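# Framing at home: the questions I keep getting

I started framing my own prints in a spare bedroom and somehow it's become the thing people email me about. So I've put the usual ones in one place.

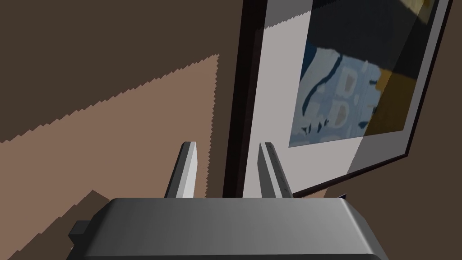
Eilif Isaksson wrote in to say I'm far too relaxed about mount widths, and that a mean little border spoils more prints than a cheap frame ever will. Fair enough! He's moved that question to the top.

### How wide should the mount be?

Wider than you think. For a postcard-sized print I go for 6 cm all round, and I'll happily go bigger if the wall can take it. If it looks a bit too generous when you lay it out on the table, it'll probably look right once it's hanging up.

### Should the bottom border be deeper?

I like it that way, yes. A few extra millimetres stops the print looking as if it's sliding down. Ottar Midtbø does all of his dead even and they look lovely too, so please don't lose sleep over it.

### White or cream?

Hold both against the paper of the print itself, in daylight. Old paper next to bright white can look grubby (I learned this on my gran's botanical prints and had to cut the lot again). I've got a soft spot for the off-white Drinico board, but it does mark if you so much as look at it with inky fingers.

### Can I just tape the picture down?

Please don't use sticky tape! It goes yellow and it's a pig to get off. Two paper hinges along the top edge will do it, and the rest should hang free so the paper can move a bit when the weather changes.

### Glass or acrylic?

Glass for small things, acrylic for anything big or anything going in a child's room. Acrylic scratches, so peel the film off at the very last minute and keep the kitchen roll well away from it.

### Do I need an expensive mount cutter?

No. I used a basic Clisora for 3 years and only changed when the rail bent. Spend the money on blades – I buy them in boxes of 200 and swap them far more often than feels reasonable. Ragged corners are nearly always a tired blade.

### Will you frame something for me?

Sorry, no, I've got a queue of my own stuff leaning against the wardrobe. Try your local framer and take the print in with you.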